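I swore I'd never be a person with opinions about paint, and then we bought the house in Drarnside. Five months later I can bore anyone at a party on the subject of grey (and I do, with a drink in each hand if they'll let me!).

My favourite shop, Junico, sells one called 2411. No pretty name, just the number, and I fell for it straight away.

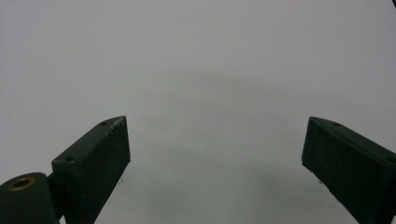
My other half wanted something warmer, so we lived with two test patches in the hall until August - one by the stairs, one by the coats - and argued about them every single morning over toast. By lunchtime I'd usually changed my mind. By teatime so had he.

We've gone with mine in the hall and his in the kitchen, and I've started eyeing up the landing.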